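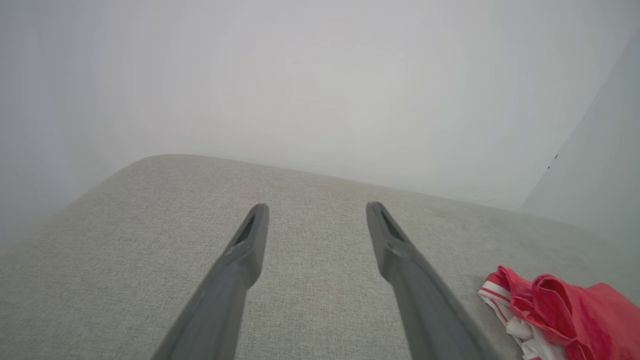

How often should the upholstered seats in a shared lounge be checked?
Every April and every December, plus a quick look after any big gathering. The full check takes one person less than an hour for the whole room, and you don't need special tools.

SOFT SEATING CHECK - SKISTARD LOUNGE
Date: December 8, 2022
Checked by: Deming Jin
Pieces on the list: 5
Last full check: April

Bring: flashlight, lint roller, tape measure, soft brush, a white cotton cloth, the Fluso spot cleaner, this form.

Marks used: OK / WATCH / FIX

1. Clear the seats

1.1 Clothing, towels and throws picked up, shaken out and folded - OK
Comment: One crumpled cloth on the light gray seat, bright red with white sections and thin red stripes. Please feel through anything crumpled before you grab it! Pins and keys love to hide in there.

1.2 Pockets and gaps behind the cushions checked by hand, slowly - OK
Comment: Two pens, a hair clip and a very nice button. All in the dish by the door.

1.3 Walkway in front of each seat clear of bags and cords - WATCH
Comment: Lamp cord by the window seat has crept out again. Pushed back for now, but it wants a clip.

2. Fabric

2.1 Top surface, no holes, snags or pulled threads - OK
Comment: So pleased with the light gray weave. The flecks in it can fool you, so run a flat hand over it in both directions and trust your fingers over your eyes. A real snag will catch. A darker thread won't.

2.2 Rounded edges and corners - OK
Comment: I always spend longest here, as corners take the knocks when furniture gets moved. Bend down and look along the edge with the flashlight held low. Wear shows up as a shiny or fuzzy patch.

2.3 Seams, no gaps when pressed apart with two thumbs - WATCH
Comment: Back seam on the reading chair has loosened over 2 inches. Holding for now. On the list for Jiang, who does our stitching.

2.4 Color transfer test, white cloth rubbed over the seat and then looked at in daylight - OK
Comment: Clean on all pieces. Bright red fabrics are the ones to keep an eye on if they've been left damp on pale upholstery, so repeat this one any time a wet swimsuit or towel gets parked on a seat.

2.5 Spots and spills - FIX
Comment: One tea ring on the footstool. Dabbed with the Fluso cleaner from the outside in, and it has faded a lot already. Second round tomorrow. Don't scrub!

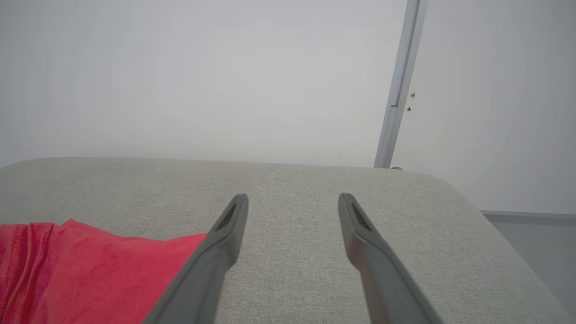 Light gray upholstery, far edge and rounded corner.

3. Padding

3.1 Press test, palm down hard in the center and at each corner - OK
Comment: Everything springs back. The footstool is a touch softer than in April and still well within what I'd call comfortable.

3.2 No hard spots or anything poking up from below - OK
Comment: Sit, shift left, shift right, stand up. You'll feel foolish and you'll find things. I found a board game piece this way last time.

3.3 Loose cushions turned and put back with zippers to the rear - OK

4. Frame and legs

4.1 Rock test, front to back and side to side - FIX
Comment: Corner seat wobbles. One leg bolt loose, tightened by hand, needs the proper wrench. Seat is tagged until that's done.

4.2 Leg pads all present - WATCH
Comment: 9 replacement pads left in the drawer. Plenty for winter.

4.3 Underside lining attached, staples flat - OK
Comment: Use the flashlight and keep your fingers out until you've had a look.

5. Fire and heat

5.1 Seats at least an arm's length from the heater - OK
Comment: Measured, not guessed. The long seat had drifted closer, so I put tape on the floor to mark its spot.

5.2 Fire labels on and readable - WATCH
Comment: Label on the reading chair is fading. Photographed and filed, and I've asked Firkotberg for a replacement.

5.3 No candles or chargers on fabric - OK

Still to do
Wrench on the corner seat leg (first thing, please)
Second cleaning on the footstool
Cord clip by the window seat
Seam repair, reading chair
New fire label, reading chair

General comment: This room is in lovely shape and it's a pleasure to check. If you're doing the April round and have never done one before, start with the light gray seat - good light, easy edges to reach - and leave the long one for when your knees have warmed up.

Signed: Deming Jin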